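How to write your author bio

Most magazines and anthologies ask for a bio with your submission. Check the limit first. Gosto Review takes 340 characters, and Londale Press wants no more than 200.

1. Write in the third person and start with your full name.
2. Name your latest book or story and who published it.
3. List one or two earlier credits. If you have none, say what you write.
4. Add where you live, down to the town or province.
5. Read it aloud and cut any adjective you wouldn't say to a neighbour.

Mine ran to 280 characters last December and still had my old day job in it.

Save a short and a long version in the same folder, and update both whenever a new piece is accepted. Put the date in the file name so you send the right one.
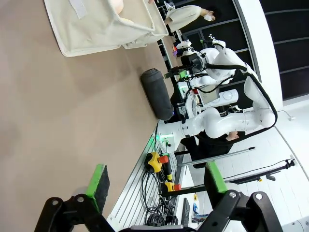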